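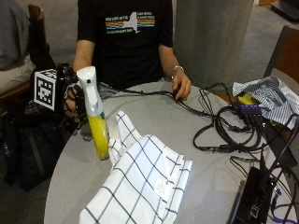 TASURCOMBE, September

Handheld demonstration gathering is a way of collecting examples for a robot learning system without using a robot. A person straps a sensor rig to the hand, does an everyday task, and the rig records how the hand moved. The recordings are later used to train a policy, the part of the software that decides what a robot arm should do next. The method has caught on quickly in small labs, and it is easy to see the appeal: a table, a few household things and a patient pair of hands are enough to begin.

Equipment

The rig is worn on one hand, with straps around the fingers and wrist. A typical build is dark plastic with a white cube on the outer side, each visible face printed with a blocky black square pattern. Such a cube is called a fiducial marker. A fixed camera that can see the pattern can work out where the cube is and how it is tilted, and so where the hand is. The free hand stays bare and can help out as it would at home. Cables usually run to a hub on the same table, and keeping them clear of the work is a skill in its own right.

Objects and tasks

Cloth is a favorite subject, and a wonderful one. It folds, bunches and drapes differently every time it is put down, so no two examples start quite alike. A cloth with a grid of thin lines has an extra charm for researchers, as the lines bend with the folds and give the camera something to follow. Spray bottles are popular for other reasons. They are tall and narrow, they tip if pushed too high up, and the trigger head asks for a particular grip.

The Jokwood collection

Jokwood is a set of tabletop examples gathered in Tasurcombe by the Nestari workshop. Its first release holds 2717 examples in two task families, cloth handling and bottle handling. Each example is one attempt from start to finish. Failed attempts are kept and labeled as failures, which makes the set especially rewarding to study – a dropped corner or a missed grasp can teach a system a great deal about recovery.

Sessions run in blocks of six attempts, after which the objects are moved and the cloth is thrown down again. Two fixed viewpoints are used over the course of the collection, one beside the table and one above it. Clutter is left in place on purpose, so that a trained system does not come to expect a bare surface.

Processing

Raw recordings pass through a tool named Ingvarsson, which lines up the camera frames with the hand signal and trims idle time from both ends. Stretches where the marker is turned away from the camera are flagged. Short gaps are filled in from the motion on either side – longer ones cause the example to be set aside for a human check.

See also: imitation learning, fiducial marker, motion capture, cloth manipulation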